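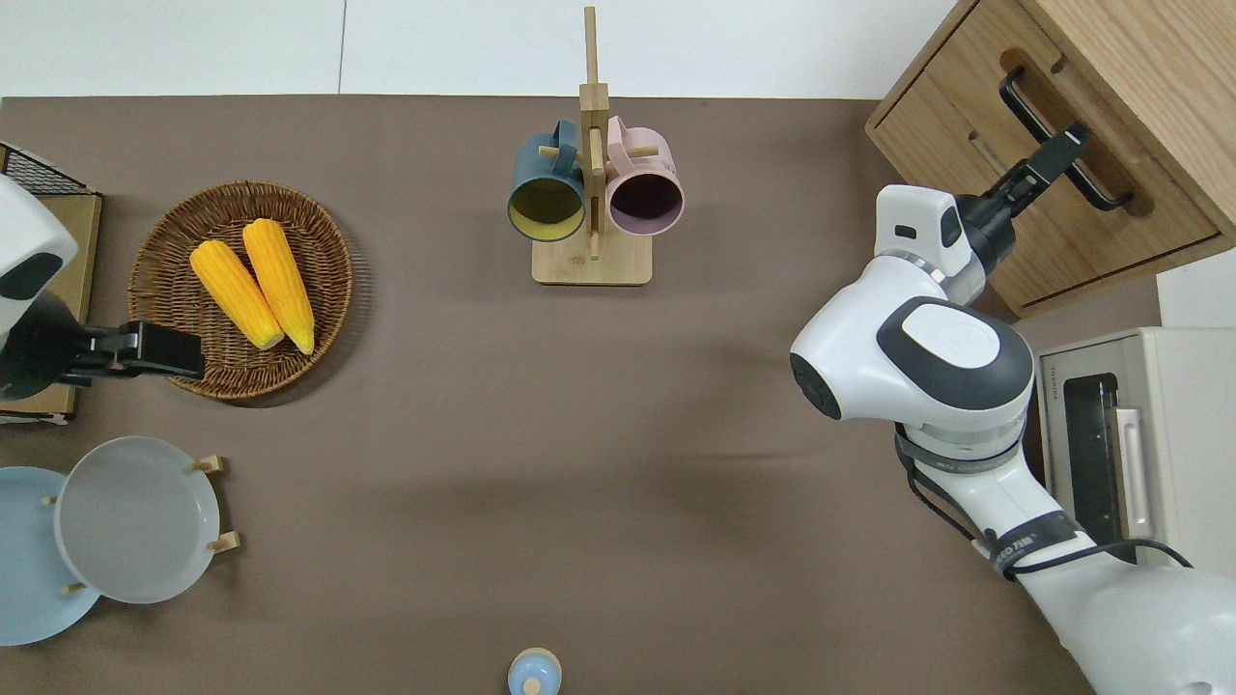 Section 5. Setting Up the Ritell Countertop Set

This section covers placement and loading of the mug tree, plate rack, basket and drawer cabinet. Assembly of the cabinet is covered in Section 2. The toaster oven is not part of the set; refer to the oven maker's own instructions for clearances and power.

5.1 Before you begin

1. Clear the work surface and wipe it with a damp cloth. Allow it to dry.
2. Check that the surface is level in both directions.
3. Lay the mat, if used, and smooth it from the center outward.

Note: The felt pads supplied with the Trerholm finish kit replace the standard pads. Do not stack one on top of the other.

5.2 Mug tree

1. Stand the tree on its base, away from the front edge of the surface.
2. Press each peg into the post by hand until it stops. Do not use a mallet.
3. Hang the first mug by its handle on a peg.
4. Hang the second mug on the opposite side of the post before adding any others.
5. Turn the tree a quarter turn and check that it does not rock. 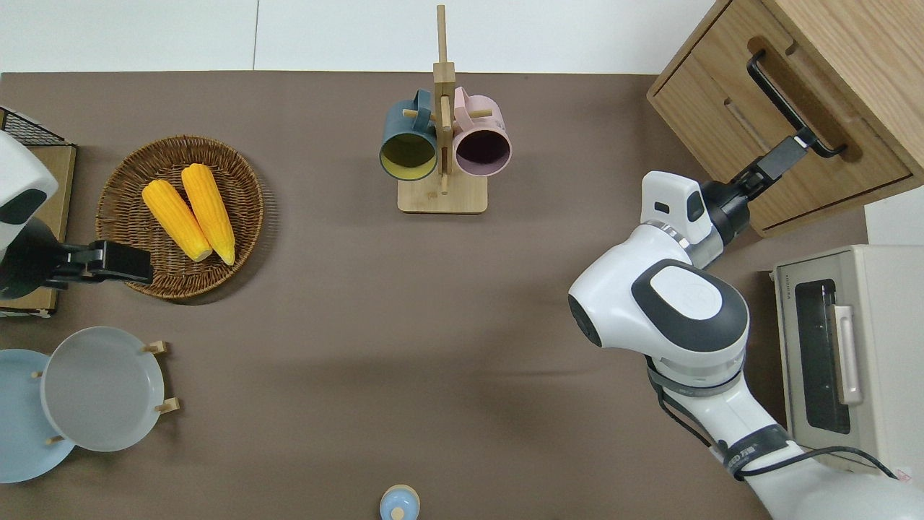
Mug tree loaded with two mugs, one on each side of the post.

CAUTION: Do not carry the tree with mugs on it. Remove the mugs, move the tree, then hang them again.

5.3 Plate rack

1. Set the rack down with all feet in contact with the surface.
2. Load plates on edge, one to a slot, starting at the back.
3. Lower each plate by its top rim until it rests between the pegs. Do not drop it the last part of the way.
4. To unload, start at the front and lift straight up.

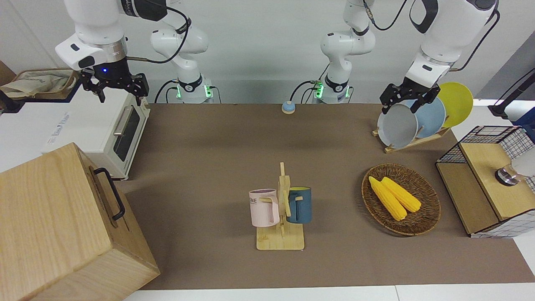 Plates of different diameters may be mixed. The Flevonmont rack accepts plates up to 11 inches across. Larger plates will stand in it but lean outward, and should be stored flat. Leave enough room beside the rack for a hand to pass without touching the basket or the mugs.

5.4 Basket

1. Shake out the basket and brush any loose fiber from the weave.
2. Place whole produce in a single layer - corn, lemons, onions and similar.
3. Keep cut or dripping food out of the basket.

Note: Do not soak the basket. Clean with a dry brush.

5.5 Drawer cabinet

1. Position the cabinet so that the drawer can open fully toward the user or along the counter.
2. Pull the handle squarely. If the drawer binds, go back to the runner adjustment in Section 2.
3. Load heavy items toward the rear.

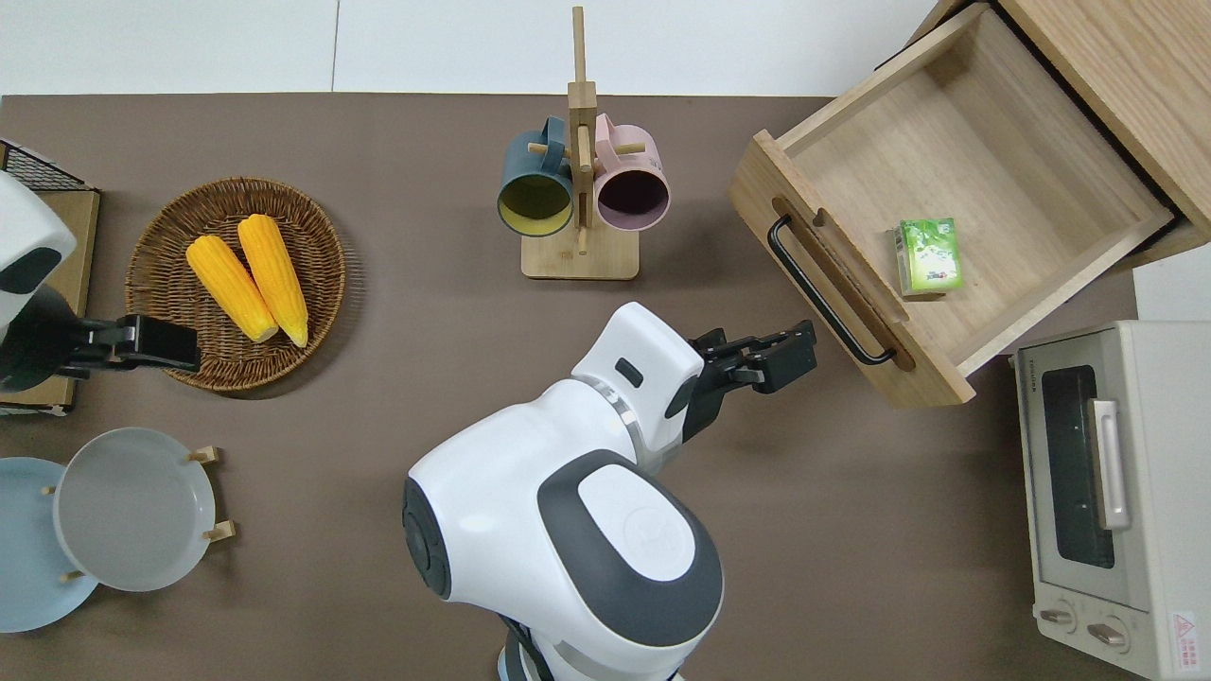 Drawer travel is the most common cause of a poor layout. Measure it with the drawer pulled out to the stop, and mark the limit on the surface with tape. Bare surface left beside the drawer, with the basket and its corn kept well over to the other side of the table, gives the clearance needed. Close the drawer before opening the oven door.

5.6 Replacement parts

Pegs and pads are ordered from Kerslake under part number 296.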